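yolanda_p
Anyone sold a toy kitchen locally? My youngest has outgrown ours and it takes up half the den. Thinking of asking 20 bucks.

declanc
20 is low! Ours went in a day, on a Sunday. Throw in the play food and ask more.

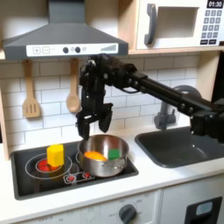
white kitchen, steel pan on the right burner

randi_w
Disagree with Declan – keep the food and pans, they sell fine on their own. I got 15 for a bag of them in October.

yolanda_p
Hmm, splitting it up sounds like more porch pickups. I'll try it all together first.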